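Lillus Handheld Gripper Kit
Set-up Guide

Section 4: Recording cloth tasks at home

Read this section after you have charged the handle, paired it with the Lillus app, and finished the finger calibration in Section 3. It covers picking up, moving, and folding clothes and other soft items. For cups, boxes, and other hard items, go to Section 5.

4.1 Before you start

You need:
Lillus handle with camera module fitted
Serrated finger pair
Memory card with free space for the session
Hex key from the kit tray
Lint-free cloth

Use the serrated fingers for all work in this section. The smooth fingers let thin cloth slide out when the item is lifted, and the session will be sent back by the Breketti review desk.

4.2 Fitting the serrated fingers

1. Turn the handle off and wait for the status light to go out.
2. Release the trigger fully so the two sides are as far apart as they go.
3. Remove the old fingers. Keep the screws in the kit tray.
4. Set each serrated finger on its mount with the teeth facing inward. The fingers are marked L and R on the back.
5. Put the screws in by hand first, then tighten with the hex key until they stop. Do not force them.
6. Squeeze the trigger slowly three times. The tips should meet without crossing.

If the tips cross, the fingers are on the wrong sides or one is not seated flat. Take both off and start again at step 3.

CAUTION: Keep hair, cords, and loose sleeves away from the moving rods between the two sides of the grip. Do not reach in to clear a jam while your finger is on the trigger.

4.3 Choosing a work surface

A bed, a sofa, or a wide table will do. A bed is the best choice for shirts and trousers because you can walk along at least one side and the cloth has room to spread. The surface does not have to be plain. Printed blankets and patterned covers are accepted, and you do not need to change your bedding or tidy the shelves behind it.

Turn on the room light and open the curtains if it is daytime. Avoid a low sun shining straight across the surface. In a test home in Llanos, morning sessions recorded before 9 a.m. had to be repeated for this reason.

Before recording, remove from view:
Mail, prescriptions, and anything with a name or address on it
Screens that are switched on
Photographs of people

4.4 Making a recording

1. Place the clothing on the surface in the state the task card asks for (flat, folded, or in a pile).
2. Open the task in the app and read the full card. Check the item type. Dark and light items are separate tasks.
3. Hold the handle above the surface and press the side button once. Wait for the short beep.
4. Keep still for two seconds. The app uses this pause to find the starting position.
5. Lower the fingers toward the item with the grip open.
6. Close the grip on the cloth. Take up a fold wherever you can. A grip on a single flat layer often slips.
7. Lift, carry, or fold the item as the card says. Move at the speed you would use with your own hand, or a little slower.
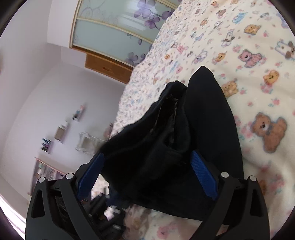
8. Open the grip fully before you move away. If cloth stays caught in the teeth, lower the handle until the item rests on the surface and open the grip again.
9. Keep still for two seconds, then press the side button once. Two short beeps mean the recording is saved.

Do not use your free hand to help unless the card says "two hands." If you touch the item by mistake, finish the movement, save, and mark the recording as "assisted" in the app. Marked recordings are kept. Unmarked ones are rejected when found.

NOTE: Fast turns of the wrist blur the picture and can make the handle lose its position. The app shows a yellow bar when this happens. One yellow bar is acceptable. If you see two in the same recording, repeat it.

4.5 Dark and lined items

Black cloth gives the camera less to work with. Folds look alike, and the app may report "item not found" even when the item is in full view. Add a lamp to one side, or move the item onto a lighter cover, and try again. If the message comes back, you can continue. Choose "Record anyway" and the file will go to manual review.

With lined items, grip the outer cloth and the lining together unless the card asks for one of them. Rajkumari Semwal at the review desk asks that users do not straighten a lining by hand between takes. Leave it as it falls.

4.6 Session limits and storage

The Basic plan holds 700 recordings and the Gredus plan holds 1,000. When you reach the limit, upload and clear the card before going on. Recordings on a full card are not saved, and the handle gives one long beep.

Stop for ten minutes after each half hour of work. The handle is light, but holding it out over a bed is tiring for the shoulder.

After each session:
1. Turn the handle off.
2. Wipe the fingers with the dry cloth. Pick lint and threads out of the teeth.
3. Check that no screw on the frame has worked loose.
4. Store the handle in its tray with the grip open.

4.7 Messages in this section

Code 204: Grip not fully open at start. Release the trigger and begin again.
Code 209: Position lost. Hold still over the surface until the light turns green, then repeat the recording.
Code 212: Card full. See 4.6.

If code 209 appears at the start of every recording, clean the lens and run the calibration in Section 3 again. If it still appears, contact Jairo Zapata in product support through the Help tab and include the serial number from the base of the handle.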